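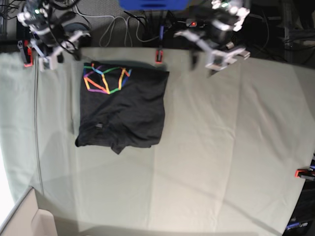

Folding table at the Keminik open day, with a black T-shirt on the cloth.

Keminik open day, Gandura – who else went?
Forum: Robots and automation > Visits and shows

solderbridge wrote:
Went over to Gandura on Sunday for the Keminik open day and thought I'd write it up while it's fresh. Doors were at ten. It was free, but you had to book a slot and they said they'd given out 600 places. Parking was full by the time I arrived so I left the car at the Haneo retail park and walked back along the canal.

Ground floor was the conveyor and pick-and-place stuff, which most of you will have seen at trade shows. Upstairs was the Oral project, the laundry folding work, and that's where I spent most of the morning. It's a cloth-covered table with two arms coming in over the far side. The cloth is just clamped on at the edges with ordinary red clamps. I liked that. It looked like a place where people get on with things.

The person running the table was happy to answer questions between runs. What I took away:

1. They work with T-shirts more than anything else, because everyone has some to bring in and they crumple badly.
2. Prints matter. A bold one helps you tell which way up the shirt is when you go back through the recordings.
3. Dark shirts are harder than light ones. The folds go so black that the camera has little to go on.
4. They keep the failed folds as well as the good ones.

I timed one complete shirt on my phone and got 218 seconds. Slow, but I was more interested in how it dealt with the corners.

twinaxle wrote:
Was there in the afternoon slot. Agree about the upstairs being the better half. I'd disagree that it was just slow, though. 218 seconds for a T-shirt is nearly four minutes. My daughter can do one in ten seconds and she's seven. I don't see who is going to buy that.

solderbridge wrote:
They aren't selling it. It said research demonstration on the board by the stairs.

twinaxle wrote:
I know what the board said. Downstairs they had a sales desk and a price list, and plenty of visitors will have gone home thinking it was all one product range. If you open the doors to the public you should be clear about what is finished and what isn't.

mossgreen_pete wrote:
Couldn't make it this year. What do the arms see with? Is there one camera over the table or are there some on the arms too? I'm building something much smaller for sorting socks and I keep going round in circles on where to put mine.

solderbridge wrote:
Both. The view over the table gives you the whole shirt, and the ones down by the grippers give you the close work. They had the feeds up on a monitor next to the table and let people look as long as they liked. The close view is odd at first. The fingers take up the bottom of the picture and they're quite blurred, but the cloth comes out well enough to see the weave and the coloured lines of the print bending over the creases.

You can also see what they mean about dark shirts. Where the cloth folds over on itself it goes nearly black, and I couldn't always tell where the shirt stopped and the finger started.
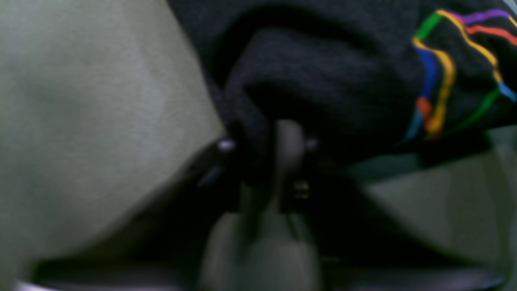

Re: Keminik open day, Gandura – camera positions

mossgreen_pete wrote:
Thanks, that's very useful. So the focus is set for beyond the fingertips? Mine is set right on the tips and everything past them is mush.

solderbridge wrote:
I didn't ask, sorry. Going by the picture I'd say the cloth is the sharper part, yes.

gantry_ghost wrote:
I work on packaging lines, so take this as coming from someone used to boxes, which behave themselves. A camera down at the wrist is handy for the last bit of the movement and not much use for anything else. As soon as the gripper goes in close, all you see is cloth. If I only had the money for one camera I'd put it overhead every time and calibrate it properly.

mossgreen_pete wrote:
Even for socks? The overhead one can't see under the gripper, and that's where mine goes wrong. It picks up two layers when I wanted one.

gantry_ghost wrote:
Fair point on layers. I'd still start overhead, then add the second one when you know what you're missing. Otherwise you'll be debugging both at once.

twinaxle wrote:
For once I agree with the overhead option. The close view looked clever on the monitor but I stood there for a good while in the afternoon and a lot of it was one colour of fabric filling the screen. I've put one up below. There's a pale cloth behind with a crease coming down to the end of the gripper, and that's your lot. Try working out from that which bit of which garment you've got. 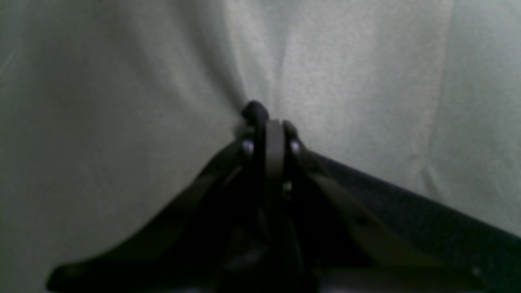 Close view from the gripper camera, pale cloth behind.

solderbridge wrote:
You aren't meant to work it out from that one view, though. The other cameras are running at the same moment. It's like complaining that you can't drive using only the left wing mirror.

twinaxle wrote:
If the left wing mirror cost me a frame grabber and another cable down the arm I'd be complaining, yes.

gantry_ghost wrote:
Cabling is the real cost on these, he's right there. Every extra run down a moving arm is something to chafe. Did they have it in drag chain or just tied on?

solderbridge wrote:
Looped round the arms in bundles. Plenty of loose cable on the floor at the back as well, white and black. For a lab table I wouldn't mind it. On a line you'd have words.

gantry_ghost wrote:
I would have words.

ferrule wrote:
Did either of you catch the talk? It was at two o'clock in the side room and I only heard the end of it. Somebody asked whether the shirts are always put down the same way to begin with and I missed the answer.

twinaxle wrote:
I was at that. The answer was no, they drop them on the table any old how, and now and then they start from one that's half folded. There was a slide with 56 different starting positions on it. I thought the talk was the best part of the day, to be fair to them. Tea was poor.

ferrule wrote:
Thank you. Are the slides going online?

twinaxle wrote:
They said they would be on the Keminik site before the end of May. Nothing there when I looked this morning.

mossgreen_pete wrote:
Going to try moving my camera back a bit and refocusing past the tips. Will start a separate thread in Builds if I get anywhere with it. Does anyone know if they're doing another open day in the autumn?

solderbridge wrote:
The desk said to join the mailing list. I've signed up and will post the booking link in this thread if one comes round.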